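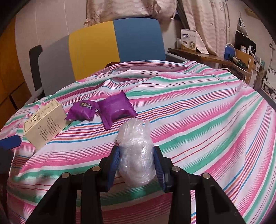
Where do the small wrapped things go while I change the sheets?

In the catch-all tray, Part C, which hooks over either side rail and stays there until the bed is made again.

Minami Storage Bed: Set-Up and Use
Section 4. Clearing and Making the Bed
Nov 8, 2024
By Genji Uchida

Print this page | E-mail this page

The engineers at Clisano designed the Minami as a place to sleep. Owners have other ideas, and by the second week most mattresses are serving as a pantry, a mail desk and a branch office of the nearest drugstore. This section covers getting everything off, getting the bedding on, and putting back only what you can defend.

Read Section 3 first if the side rails are not yet fitted. The tray will not hook onto good intentions.

4.1 Before you start

You will need:
Catch-all tray (Part C)
Two divider strips (Part D, in the bag with the spare screws)
A wastebasket
Clean bedding
20 minutes, or an evening if you stop to read old receipts

CAUTION: Do not stand on the side rails to reach the far corner of the mattress. They were tested for trays.

4.2 Clearing the top

1. Hook the tray over the side rail nearest you. Press down at both ends until it clicks. One click means one end.

2. Slide the divider strips into the slots you want. The wide slot suits cardboard boxes laid on their sides. The narrow ones are for packets, sachets and anything bundled up in plastic film.

3. Pick up boxes first. Check that the end flaps are closed before you tip one. An open box of tablets or tea bags will empty itself into the fold of the top sheet, and you will be meeting the contents with your feet until June.

4. Pick up packets next. Hold a crimped packet by the crimp, and a puffy one by the middle, gently. Squeezing it to find out whether it is still sealed answers the question only once.

5. Lift wrapped bundles from the sides. Do not pull on a loose flap of plastic at the top. The flap will come with you and the rest may choose to stay.

6. Run your palm along the folds near the headboard. Whatever you have been missing is there.

NOTE: Striped and patterned bedding hides small items extremely well. With these, do step 6 twice. Plain white bedding hides nothing and brings troubles of its own (see Section 9, Stains).

4.3 Making the bed

1. Pull the used bedding toward the foot of the bed and off. Shake it over the floor, never over the tray you have just filled.

2. Fit the bottom sheet at the headboard corners first. The Minami mattress is deeper at the head than at the foot, for reasons explained in Section 1 at greater length than anyone asked for.

3. Lay the top sheet or cover flat and smooth it from the center out. If it has stripes, line one of them up with the side rail. If the stripes still curve off to one side, the cover is twisted underneath. Pull the opposite corner until they straighten or you stop caring. Both are accepted under the warranty.

4. Tuck in the foot end. Leave the sides loose if you are using the under-bed drawers, or the drawers will eat the hem.

CAUTION: Keep loose plastic wrap and empty packets away from babies and pets. Put them in the wastebasket before you make the bed, not in the tray for later.

4.4 Putting things back

1. Sort the tray. Rubbish goes in the wastebasket, food goes to the kitchen, and anything with a dosage printed on it goes wherever your household locks such things up.

2. Move what remains to the headboard shelf. Heavier boxes sit at the ends, light packets in the middle.

3. Lift the tray straight up to release it. Pulling it toward you will release it as well, all over your shins.

4. Store the tray under the bed, in the slot behind the left drawer.

NOTE: The Fitport tray from our older Hadance beds also hooks onto this rail, but it sits lower and blocks the left drawer. Owners of both beds write to tell us it works fine. They have stopped using the drawer.

Replacement parts: tray, order no. 1651. Divider strips (pair), order no. 78.

Next: Section 5, Drawers That Will Not Close

Contact Clisano Customer Care | © 2024 Clisano. All rights reserved. | Back to top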